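Keeping the hand grippers in tolerance: a talk with Morenike Uzor
14 Jun 2019 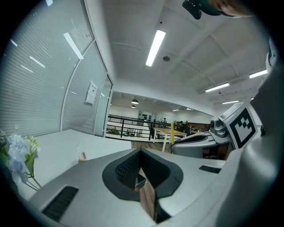

Garba Ibrahim would have started with the marker cards, he wrote when the outline of this interview went round, as a tilted card costs more hours than any worn part. Morenike Uzor agrees with him on the hours and disagrees on the order.

"Rubber first," she says. "If the lip has lost its shape you can calibrate all morning and the grip width will still drift by evening."

Uzor maintains the hand-held grippers at Besum. The bodies are gray plastic and take little damage in normal use. Her routine begins at the dark rubber opening on the top. She wipes the ribbed wall with a lint-free cloth and checks the smooth lip with a fingertip for nicks. Solvent is not used at any stage.

"We tried isopropyl in October. The ribs went shiny and lost their bite. Water and patience now."

The vents come next. A soft brush is drawn along the slats, never across them. Compressed air was dropped from the procedure when it was found to push lint further inside, where it settled on the board and raised the idle temperature by 4 degrees.

Only then does she look at the marker. The card is square, with a white border that the tracking software needs in full. Dirt on the border is treated the same as dirt on the pattern. A card that has lifted at a corner is replaced, and the old adhesive is scraped off with a plastic blade.

"People press it back down with a thumb. It holds for two days and then the pose estimate starts to wander, and they send me the log and ask about the camera."

Calibration follows the cleaning. The gripper is opened and closed 300 times against a gauge block, and the reported width is compared with the block at every stroke. The limit at Besum is 2 mm at full opening. Uzor rejects a unit on a trend even when every reading is inside the limit.

"If the last readings all lean one way, I open it. Usually it is the return spring. Sometimes it is a screw that was never torqued."

The spring takes nearly 7 minutes to change. The housing screws go back in a cross pattern, finger tight first, then to the value on the sheet.

Asked what she would change in the design, she names the cable exit. It leaves the housing at too sharp an angle and the jacket cracks at the collar. Kobe Van Beek has drawn a longer boot for it, and a first batch is on order from Wolex.

"Until it arrives I wrap the collar and write the date on the tape," Uzor says. "Then at least I know how old the wrap is."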